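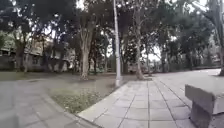
Marlene Tremblay told me I should just put the telescope back in its box until summer, that Jupiter never looks like anything in a small scope except a white blob, and that she gave up on hers years ago and uses it to hang scarves on. I'm not ready to give up yet! But I have to admit the white blob part sounds a lot like what I'm getting, so I'm hoping somebody here can tell me what I'm doing wrong.

Why does Jupiter look like a bright fuzzy ball with no stripes?

I've got a Rodo 6 inch Dobsonian that I bought in September, used, from a man in Plididby who was moving. It came with two eyepieces, a 25 mm and a shorter one with the number rubbed off. The Moon looks wonderful in it. I can sit on my step stool and stare at craters until my nose goes numb. Saturn I managed to find once in the fall and I could tell it had something sticking out on both sides, so that was a thrill too (I did yell, the dog next door yelled back).

Jupiter is another story. I can find it easily because it's so bright, and I can see the moons lined up like little beads, usually three or four of them. The planet itself is just glare though. White, maybe a bit cream, and kind of boiling at the edges. With the short eyepiece it gets bigger and worse. I was expecting at least a couple of brown stripes, and I'd really love to see the Red Spot, and I've read that this is supposed to be a good time for it.

Things I've tried: turning the focus knob back and forth about a hundred times, wiping the eyepiece with a lens cloth, and looking from inside through the bedroom window when it was too cold to stand out there. That last one was terrible, I got two Jupiters.

I'm in Danerby, so there are lights all over the place. I usually set up on the back patio as soon as I've got the supper dishes done, and I carry the scope straight out from the den. The patio is right by the kitchen wall and the dryer vent, which at least keeps me warm. 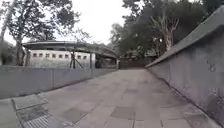
I should say I haven't touched the mirrors. The instruction sheet talks about lining them up but the man who sold it to me said it was perfect and not to mess with it, and I'm a little afraid of those screws. Is it possible he was wrong? Or that it got bumped in my car? The Moon looks sharp so I figured it must be all right, but I don't know enough to say whether the Moon is a fair test.

Also, the box says 500 power on the side in big red numbers. I have no idea how I'm supposed to get there, or if that's what I'm missing. Would one of those Landeg planetary eyepieces fix this? I don't mind spending a bit, I just don't want to buy something and end up with a bigger blob.

Posted by Lucie Ross, January 10, 2026
Filed under: Backyard Astronomy > Planets > Getting Started | telescopes, jupiter, eyepieces, beginner

Vernon Simard

Lucie, don't hang any scarves on it! I've had a Dob about that size for longer than I've had my truck and Jupiter is the thing I look at most. You have a perfectly good telescope for this. And your timing is great, it's at opposition right now, so it's as big and bright as it gets this year, and it climbs really high, too.

I read your post twice and I think most of your trouble is in the paragraph about the patio. You're taking a mirror that's been sitting in a warm den, carrying it out into January, and looking through it right away. The mirror is giving off heat the whole time and that warm air sits in the tube and wiggles. Then you've got the kitchen wall doing the same thing, and the dryer vent, oh boy. That boiling you see at the edge of the planet is air. The Moon puts up with it because it's so big and has so much contrast, but the stripes on Jupiter are pretty soft to begin with and they get smeared right out.

So put the scope outside before you start supper. Caps on, somewhere dry, an hour or so. More if it's bitter out. Then set up as far from the house as your yard allows and try not to look across a roof with a chimney going. Grass is nicer than concrete if you have the choice, though in winter I don't think it matters a whole lot. And no windows, ever. Everybody tries it once. I got three Jupiters, so I win.

Second thing is when you look. Right after supper it's still low in the east this time of year, and you're looking through a long, thick slice of air. Wait until later in the evening when it's way up. I know, I know, it's cold and there's a couch. I set a timer and go have tea.

Now the power question. Your 25 mm should be giving you 44x, if your Rodo is the same one I'm thinking of (check that the sticker by the focuser says 1100 or 1200 mm, if it says 1200 then it's a hair more). You divide that number by the number on the eyepiece. At that power you ought to see a small, crisp disk and, once the scope is cooled down, the two main stripes. Thin, grayish, running along the same line as the moons. They won't be brown like in the magazine. If you're hunting for bold brown stripes you can look straight past the real ones, I did that for weeks when I started out. 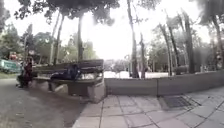
For more detail I'd go up to somewhere past 100x and stop there on most nights. On a really steady night you can try 200 and it's lovely, but I only get a handful of those in a winter. Forget the 500 on the box. Somebody in an office put that there to sell boxes.

Last one from me, and people laugh, but leave a light on. Jupiter is so bright that when your eye is all adjusted to the dark it just dazzles you. I leave my porch light on and every so often I look at it for a second before I go back to the eyepiece. The stripes show up better. So your Danerby street lights aren't hurting you a bit on this one - planets don't care about city lights the way galaxies do.

Then sit down and keep looking. Ten minutes at a stretch if you can. The air goes still for a second here and there and the whole planet snaps into focus, and you go oh! and then it's mush again. You learn to wait for those.

Zachary Grewal

get a moon filter. cuts the glare. blue one is good for the red spot also. had the same thing with mine and it was the filter. also could be your eyes, do you wear glasses

Harpreet Morin

Vernon covered the cooling and I agree with all of it, so I'll take the mirrors and the eyepiece money, and then the Red Spot, because that one drove me up the wall when I was new.

I would check the mirrors. A seller saying it's perfect doesn't mean much after a car ride, and a reflector gets nudged out of line by pretty ordinary stuff. The nice part is you can test it without touching a single screw. Wait until the scope has cooled off, point it at a bright star (a star, please, leave Jupiter out of it), get it dead center in your shorter eyepiece, and turn the focus knob just a little so the star swells up into a small donut. The hole should be in the middle of the donut. If it's shoved over to one side, the mirrors need lining up. If it's centered, close your instruction sheet and be happy.
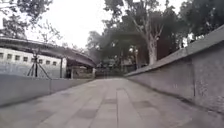
Paved path between two walls.

If it does turn out crooked, don't be scared of the screws. You can't ruin anything by turning them a bit at a time, and the worst that happens is you make it more crooked and have to come back. A cheap collimation cap is all I use - it's a plastic plug with a tiny hole in it, and it sits where the eyepiece goes. My first try took most of an evening and some language. Now I do it while the kettle boils. One tip, keep the tube level or close to it while you work on the small mirror, so if you drop a wrench it doesn't slide down onto the big one. Ask me how I know. (It missed, thank goodness.)

On eyepieces, I'd hold off on the Landeg until you've done the free things. I've got one, a 9 mm, and I like it fine, it's comfortable and I don't have to jam my eyeball against it. It won't help with a warm mirror though. You'd get exactly the bigger blob you're worried about. That mystery eyepiece of yours might be a 10 mm, which a lot of those scopes ship with, and if so you already own a decent planet eyepiece. Compare how big Jupiter looks in each one. If it's two and a half times wider than in your 25, there's your answer.

Zachary's filter idea isn't crazy but I'd put it last. I own a light blue one and I can talk myself into seeing the stripes a bit better with it. The moon filter just made everything dim for me. The porch light does the same job and you've paid for it already.

Okay, the Red Spot. Jupiter spins in just under ten hours, so half the time the Spot is around the back and there's nothing to see no matter what you do. I spent a good part of my first winter looking for it on nights when it wasn't even facing us! Look up the transit times online, there are free calculators, and make sure you've got it set to your own time zone. Then be at the eyepiece within an hour either side of the time it gives you. It's more of a pale salmon smudge than red, and what I usually spot first is the dent it makes in the stripe next to it. I look for the dent and the Spot sort of turns up. In a 6 inch it's doable, I've seen it in one, but it took a steady night and I wasn't sure the first time.

While you're looking things up, check for shadow transits too. That's when one of the moons puts its shadow on the planet, and it's a tiny ink-black dot. To me it's easier than the Spot because it's so dark, and you can watch it crawl across if you keep going back to it.

I'd start with the cooling and the late hour and change nothing else for the first night, so you know what made the difference. Post back when you've done the donut test and tell us where the hole was. And see if Marlene will come over and look, she may want her scope back from the scarves.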